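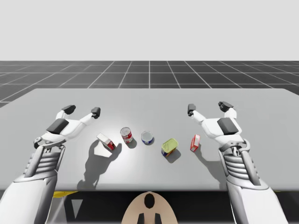

Solberg Payoff Planner review

I used the Solberg Payoff Planner for 2 months to clear a card balance of $3,000. You enter each balance, the interest rate and what you can pay, and it gives you a payment schedule. Mine came to $209 a month.

Setup was quick, and the schedule is easy to read. Changing a payment later takes too many steps – I had to delete the whole plan once and start over. It doesn't connect to my credit union in Clamville either, so I typed in every payment by hand.

The reminders came on time. The grocery budget page is basic, and I stopped opening it by December.

I tried Gastora before this and found it cluttered. Solberg is better for one or two debts. With more than that, I would use a spreadsheet.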